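**Packing food into paper bags, what goes in first?**

**mudlark_20**
ok so I'm doing lunch bags for our April potluck thing and I keep getting it wrong. Bread squashed, tomatoes rolling about in the bottom, bag leaning over. Paper bags, no insulated ones, budget is nil. What order do you all pack in??

**Effie Pringle**
Heavy and flat first. Drinks at the bottom ON THE SIDE, then the box of tomatoes, then bread last. Always bread last. Did 113 of these for a school trip and lost maybe two buns.

**tincan_ray**
Disagree on drinks on the side. They leak. Stand them up in a corner and use the other stuff to prop them. Also a bottle lying down rolls and shoves everything to one end, then you get the lean.

**Effie Pringle**
Leak only if the lid's not on tight. Check your lids

**tincan_ray**
I check my lids. Kids dont.

**mudlark_20**
These are adults lol. Mostly

**porchlight**
What kind of bag tho. The handled ones with a wide bottom are fine, you can do a flat layer. The skinny lunch sacks, forget it, everything goes vertical whatever you do. I get mine off Rusero in packs of 20 and the bottoms are decent. The Prieto ones split on me.

**mudlark_20**
Handles, wide bottom. Not Prieto

**gus_in_gravy**
whats actually in them? you said bread and tomatoes, anything wet?

**mudlark_20**
Bun each, cherry tomatoes, a drink, bowl for eating out of. Someone wants to do crayfish too. I said no, shes doing it anyway

**porchlight**
Crayfish in a PAPER bag. No. Juice goes thru in ten min. Separate tub with a lid, or serve it there.

**gus_in_gravy**
seconded. did shrimp in paper once, bottom fell out in a parking lot, seagulls very happy

**tincan_ray**
Double bag works if they're drained good. Not great but works. Foil under.

**porchlight**
Double bagging is just two wet bags

**Effie Pringle**
Lay it all out on the table first, before anything goes in. You see what's heavy and what crushes. Sounds slow, saves you time. Put down a mat so stuff doesn't slide.

**mudlark_20**
Yeah tried that. Pics of the layout, crayfish and all in the first one, tell me what goes where 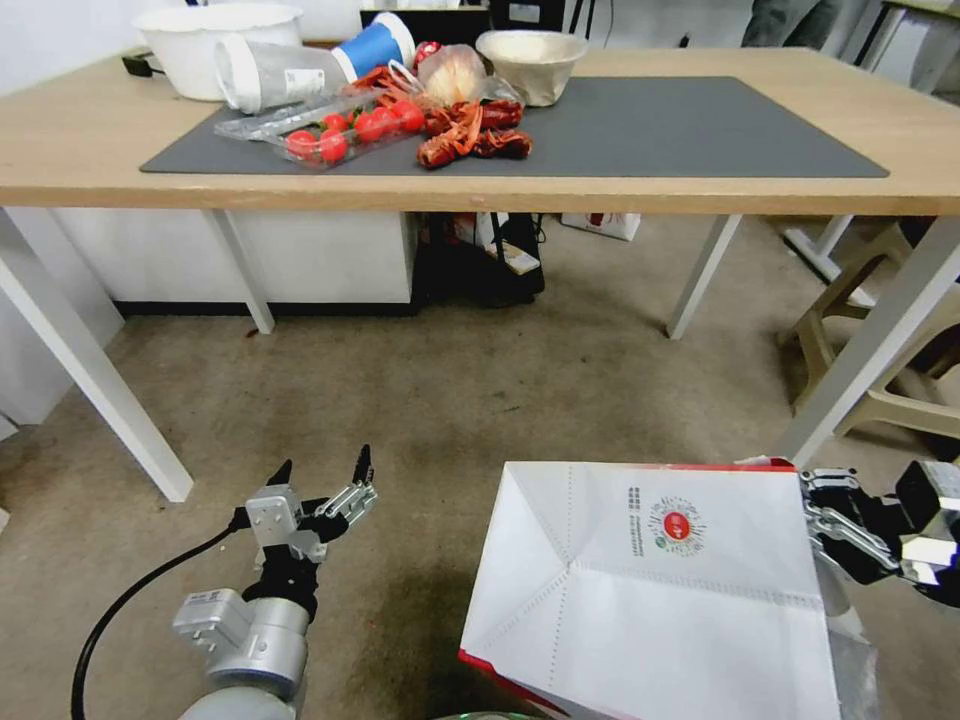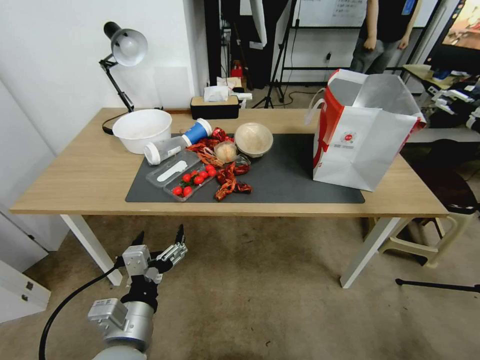 My plan: bottle, then tomatoes, then the bowl upside down over the tomatoes, bun on top. Napkins down the side. Does the bowl thing make sense or am i overthinking

**Effie Pringle**
Bowl right way up, bun INSIDE the bowl. Protects it on all sides. Upside down just wobbles.

**gus_in_gravy**
^ this. bun in bowl is the move

**tincan_ray**
Ok I'll give you that one. Bottle still goes standing.

**porchlight**
If the tomatoes have a lid put a rubber band round it. Those clear boxes pop open if you look at them. Found 11 loose ones in my trunk last summer, well, found the smell

**mudlark_20**
Rubber band, good, have a drawer full. Bun in bowl then. And utensils?

**Effie Pringle**
In with the napkins, handle up so people can grab it.

**porchlight**
Fold the top over twice if theres room. Tape not staples, staples end up in the food.

**mudlark_20**
Thx all. Crayfish going in a tub, told her just now. She wants to know which tub

**gus_in_gravy**
any tub with a lid. the Drastent square ones stack if you're doing a lot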